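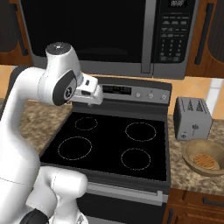 Range and microwave, kitchen area

Forum: Regional Security and Cooperation
Topic: Vastbridge border training program

Presorar_Desk
The Vastbridge program on document fraud opens in August with 38 officers from 15 states. Members are invited to comment on the draft agenda. 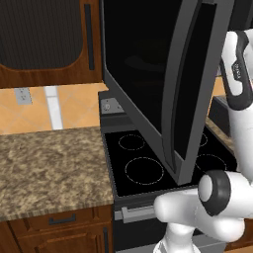

deva_policy
The agenda gives one hour to information sharing between border agencies. That is too little. A watch list entry should be as plain to the officer on duty as a microwave door left open over a stove, and at present it is buried in attachments.

harborline37
I disagree. Sharing is governed by existing agreements, and a training course cannot amend them. The hour is sufficient. 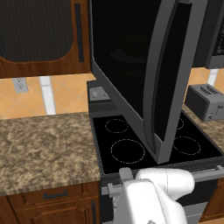 DEVA, 29 July

Presorar_Desk
The secretariat has received both comments. The session will be extended to two hours. The agreements themselves remain outside the scope of the course.

harborline37
Noted. I maintain my objection, as the added hour is taken from passport examination.
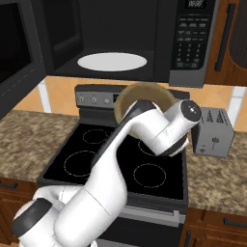 Tan bowl above the cooktop

deva_policy
Could the secretariat confirm whether written remarks may still be submitted?

Presorar_Desk
They may, up to 875 words per member.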